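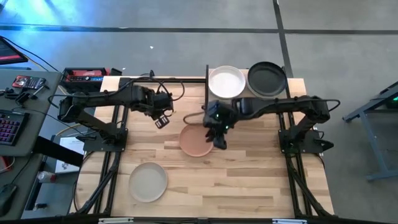
I've been putting off this review of the Gruloda two-arm kit for most of the school year, mostly because every time I sat down to write it one of my students wanted to show me something. So, a bit of background first. I run an after-school robotics club with Marit Dalen, we have 8 kids between fourteen and seventeen, and back in January we finally had the money to buy something bigger than the little wheeled bots we'd been racing up and down the hallway. The kids' project this year is clearing a table. Plates only, no cups, no forks (we tried forks, I don't want to talk about forks). We bolted up the kit so the two arms face each other across a butcher-block top, and you really do want a work surface about that plain, with plates that stand out from it. The pink one has become everybody's favorite to practice on. The light gray-beige one is much harder to see against the wood, and Zawadi Mfaume, who writes most of our grasping code, puts it out on purpose when she thinks things are going too well.

OK, the kit! We paid 1,127 for the pair, bases and cables included, power supplies not included, which I missed on the order page and was pretty grumpy about. Assembly took the club three afternoons. The printed guide is fine up to the elbow and then gets vague, and there's one step where the left and right arms need their brackets flipped and the drawing only shows one of them. We built two left arms. If you order this, read page 30 before you touch a screwdriver.

Once it's together it's a lovely thing to teach with. The joints move smoothly, they hold position well, and the software talked to our old club laptop without any fuss. My kids had an arm waving at them within ten minutes of plugging in, and I think that matters a lot with a group this age. The teaching mode is the best part for us: you guide the arm through a motion, save it, play it back, and then argue over why the playback missed. We have 128 saved motions on there now, most of them named things like "plate good" and "plate good REAL." Please make your students agree on file names. I did not.

What I'm less crazy about is the cabling. It loops out quite a ways past the elbows and over the wrists, and you have to keep that in mind when you plan a path, especially with both arms working near the middle. We added some ties and it's better, but I'd have liked clips in the box for this price.

Then the grippers. I was nervous about these because a plate is a mean thing to hand to a beginner. It's slippery and thin and the part you want to grab is a tiny rim. The stock fingers come to an angled tip with a little notch and a textured surface, and for a dish standing on edge they suit the job nicely. You come in with one finger on each side of the rim and close slowly. Slowly! Trygve Dalen (Marit's son, and yes, we make him clean up like everyone else) wrote a routine that closes in small steps and checks the motor load each time, and our drop rate went way down after that.
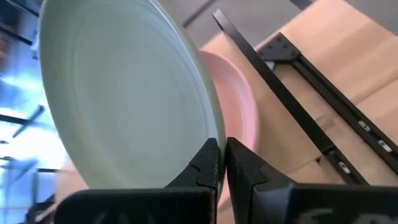 Going in for the mint-green plate, pink bowl next in line.

Wrist view is what sold the kids on the whole approach, by the way. From over the table everything looks easy, and then you look from down by the fingers and see how little room there is between one dish and the next. We spent a whole session just on approach angles after that.

Support has been decent. I wrote to them with a question on a noisy shoulder joint and got a reply the next morning from a person who had clearly read my email. The replacement part took a lot longer than the reply did.

Would I buy it again? Yes, for high school kids with some coding behind them. For middle school I'd look at the Cindura single arm, which a friend's club uses and which is a lot more forgiving if somebody sends it the wrong way at full speed. Four stars from me. I'm holding back the fifth until they fix the bracket drawing, and Marit says to take off another half for the power supplies, but she's tougher than I am.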